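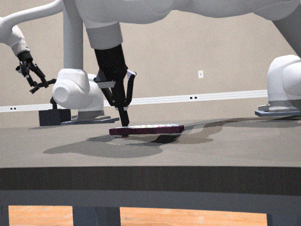 Keyboard task, simulated two-arm cell, gripper at the left part of the case.

Vakari keyboard handling -- demonstration gallery
Posted 13 August 2018

The pages in this gallery cover the keyboard task from the Vakari teleoperation set. The operator drives a pair of simulated arms through the Paiva control interface, and every joint position and gripper command is logged. Nothing is scripted. The logs are later replayed as training data for the Varetham policy, which gets the same camera views the operator had and no others.

The current set holds 200 demonstrations recorded by 11 operators. Sessions ran to 22 minutes, with a break before the next one. The task has been in the rotation since April, when it replaced the block stacking task.

Side view
The low view is the one to use for judging finger height. A keyboard is a poor object to approach from straight above: the case is thin, the keycaps give an uneven top surface, and a finger that comes down a few millimeters early lands on the keys. In the side view the keycaps read as a thin bumpy strip and the case as a single dark bar, so the height of each edge over the table is easy to follow. Depth is not. Operators who worked from this view alone tended to close short of the case or well past it.

Second arm
Both arms are live in every session, including the ones where a single arm does the handling. An idle arm is held clear of the keyboard and its joints are still recorded. We tried dropping those channels early on and put them back -- the policy drifted the unused arm into the working area when it had never been shown where to keep it.

Overhead view
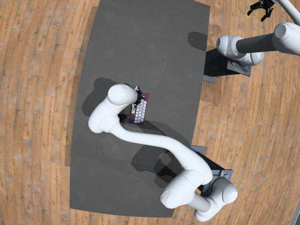
Position across the table and rotation of the case are set from overhead. The operator lines up the wrist with the long side of the keyboard first, then brings the fingers in. The main difficulty is occlusion. Once the wrist is close, the gripper hides part of the casing and the keys nearest to it, and the last part of the approach has to be finished from the side view or from memory. Operators with more hours stop just short, check the side view, and continue at reduced speed. The slowdown shows up clearly in the velocity traces.

Starting pose
The keyboard is placed at a new position and angle for each run. Angles that put the long side across the reach of the working arm take longer and account for most of the discarded attempts. We threw out 39 in all, nearly all of them for contact with the keycaps during the approach. Discarded runs are kept in a separate folder with the reason noted in the header.

Playback
Logs open in the Cornero viewer. Set the playback rate to match the recording rate before comparing runs. Gripper commands are stored as target opening, so a closed command against the case will not match the measured finger position.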